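Imprimir | Enviar por e-mail

Galeria: as mesas da Honance, vistas de perto

15 July 2011

Quando mudámos para o piso de cima, alguém sugeriu que se fizesse um registo das mesas. Das pessoas já havia, com crachá e tudo, e as pessoas mexem-se menos. A tarefa coube-me a mim, que tinha faltado à reunião. Andei uma tarde inteira de sala em sala a olhar para tampos, pernas e fita adesiva, e o resultado está nesta página. As legendas são minhas. As reclamações são para a Izzati Majimbun, que aprovou a página sem a ler.

De algumas mesas só guardei o texto. Quem quiser vê-las que suba as escadas.

A mesa da entrada

Veio do escritório antigo e nunca perdoou a viagem. Tem uma perna mais curta, compensada com um catálogo da Endora dobrado em quatro. O catálogo é de 2006 e continua a ser a coisa mais fiável que a Endora nos forneceu.

A mesa redonda

Comprada para reuniões informais. Leva quatro pessoas, ou três e um casaco. Desde junho que serve sobretudo para o casaco, que é verde e está à espera do dono. Tem 7 marcas de chávena, contadas por mim durante a última apresentação trimestral.

A mesa comprida do projecto Mandagi

Custou 1,000 e não passou na porta. Foi desmontada no corredor, montada na sala, e só então se leu no manual que as extensões entram primeiro. As extensões estão atrás do armário. O armário também não sai.

A mesa do café

Tecnicamente é uma prateleira. Tem 90 centímetros de largura e suporta a máquina, o açúcar, um tabuleiro de colheres e todas as opiniões sobre o ar condicionado. Limpa-se à sexta-feira, quando há quem se lembre.

A mesa do projecto Wuna

Chegou-nos de segunda mão e é a única de que toda a gente gosta, o que explica as discussões. É de aço inoxidável, fria de manhã, e mostra as dedadas todas com uma franqueza que eu dispensava. A fita amarela foi a nossa grande contribuição para o mobiliário: o que está dentro é zona de trabalho, o que está fora é zona de "já tiro isso daí". Gastou-se meio rolo e uma manhã, contando com a discussão sobre se os dois rectângulos deviam ser iguais. Perdeu a igualdade.

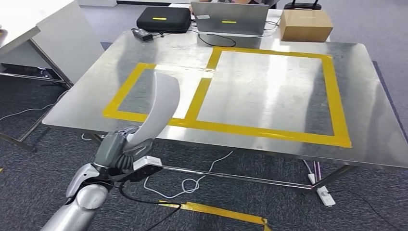 Dois lotes com fita amarela, ambos por ocupar. O portátil, a mala preta e a caixa de cartão preferiram morar ao fundo.

Já me perguntaram porque é que as coisas vão sempre parar à parte de trás. Não sei. Suspeito que uma mesa, como um autocarro, se enche primeiro pelo fundo quando os passageiros são os mais desarrumados.

A mesa desmontável

Aguenta 200 quilos, segundo a etiqueta. Não aguenta que se encostem a ela. Está guardada na vertical, posição em que nunca deu problemas.

Faltam a bancada do arquivo, que estava fechada à chave, e a secretária da Izzati, que estava debaixo de papéis e cuja existência não pude confirmar. Se alguém souber de mais mesas, deixe um bilhete na redonda, ao lado do casaco.

Imprimir esta página | Enviar a um amigo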